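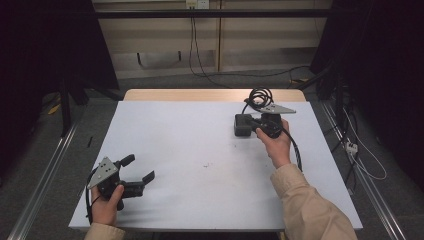
2 min read

Eusebio Zapata
6th August

Thread on the work table, because a few people asked what I did with it. 1/

The table itself is the old one from the Nesstead apartment. Light wood top. It took me a whole weekend in May to sand it and I didn't want to wreck it again, so there's a big white board lying over it now. 2/

The board covers nearly all of it. You get a strip of wood along the far side and that's it. I thought about cutting the board down to match and decided I'd only get it crooked. 3/

I got the board at the Dreminholm surplus place. It was $15. A new top from Ayala would have been $165 before delivery. 4/

Yes, it has marks. There's a little patch of dark scuffs near the middle and a few specks. I've tried dish soap and a melamine sponge. The scuffs didn't move. I'm leaving them. 5/

What I like about white is that I can find things on it. Small black screws used to vanish into the wood grain. Pencil lines show up too, and those do wipe off if you get to them the same day. 6/

Second thing was power. The old strip was a long flat one that lived on the floor behind the table leg, and I was crawling under there every time I had to charge something. 7/

Now there's a cube on the table. 8/
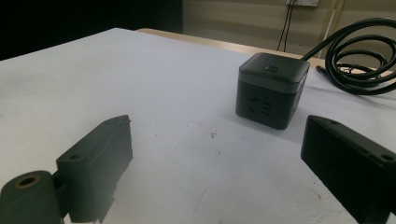

Black power cube, thin gray seam under the top cap.

It takes up less room than the long one did, and I can pick it up and put it somewhere else when I need the space. 9/

The wall outlet is 5 feet from the table, so measure that before you buy one. I sent my first one back over the cord length. 10/

Still to do: something under the board to stop it sliding. My sister says shelf liner. I have half a roll left over from the kitchen drawers, so I'll try that first. 11/

Also need a better lamp. The one I have puts a shadow wherever my hands are. If you've used one of the Pamov clamp ones, let me know if it fits a thick tabletop. 12/12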